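Hearth and Stove Fitter (Full Time), Cirnanside Fireplaces, Ramton

We are looking for a fitter to join our small installation crew at Cirnanside Fireplaces. If you like old houses, don't mind a bit of soot on your sleeves, and can talk kindly to a homeowner who has been without heat since breakfast, we would really love to hear from you.

We have been putting stoves and fireplaces into homes in and near Ramton for a good long while now, and our showroom is next door to the workshop, so you'll get to know the products as well as the pipes. Most of our work is wood stoves and gas inserts, with a fair amount of chimney relining in the fall, and a steady trickle of pellet stoves that want cleaning, coaxing or replacing. Last season the crew completed 177 installs, and we had to turn away more jobs than we liked (which is why you're reading this!).

What your days will look like

You'll start at the workshop at 8, load the van with your partner for the day, and head out. We always send people in pairs. Some mornings it's a straight swap of one insert for another, and some mornings you pull off an old surround and find three generations of creative brickwork behind it, so patience helps a great deal. You will be measuring clearances, running liner, setting hearth pads, connecting and testing, and then sitting down with the customer to show them how to lay and light their first fire. Please don't rush that last bit. It's the part people remember, and it saves us a lot of phone calls in January.

What we'd like you to bring

At least a couple of years in heating, masonry, roofing or general building work. Stove experience is welcome, but we'll teach you if you have good hands and a careful head. You'll need a clean driver's license, to be comfortable on a roof, and to be able to share the weight of a cast iron stove on a staircase. Gas certification is a plus, and we'll pay for the course if you don't have it yet.

What we offer

A fair hourly wage depending on experience, paid overtime in the busy months, and a tool allowance of almost $2,000 in your first year. Boots and work clothes are on us. Everyone gets paid time off, and we close early on snow days whenever we can manage it.
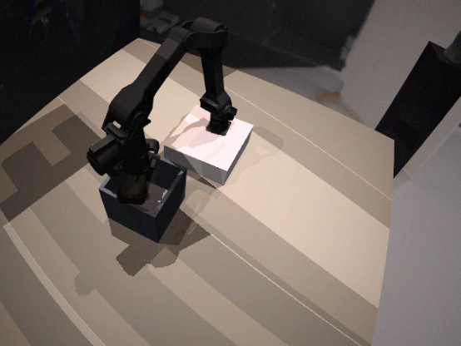

Robot arm and bin on a tabletop (computer rendering).

How to apply

Send us a letter, or just a friendly page about yourself and the work you've done, along with two references. You can drop it at the showroom counter or mail it to us in Ramton. We are reading applications through April and hope to have our new fitter settled in well before the fall rush. There's a paid trial day out with the crew, lunch included, so you can make up your mind about us too.

Recent listings
Showroom Assistant, Part Time, Ramton
Chimney Sweep, Flastbridge
Delivery Driver, Liao Stoves
Seasonal Warehouse Help (6 months), Flastbridge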